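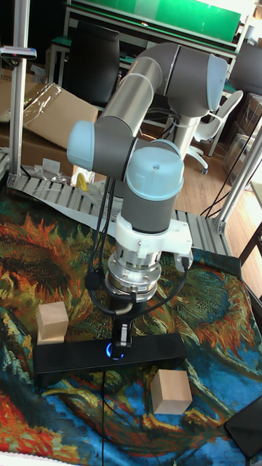

Sunflower cloths are back at Tradholm

18 September 2002

Good news if you missed them in January: the sunflower table covers are back in stock at Tradholm! I stopped by this morning and there were 80 on the shelf, all oranges and yellows with that swirly blue and turquoise down in one corner (my favorite part, I could look at it all day). Plain wooden cubes look great sitting on it, by the way. Pruro is supposed to get 100 more next week, and the Cerbridge store is still waiting. Limit of 5 per customer, and the doors open at nine.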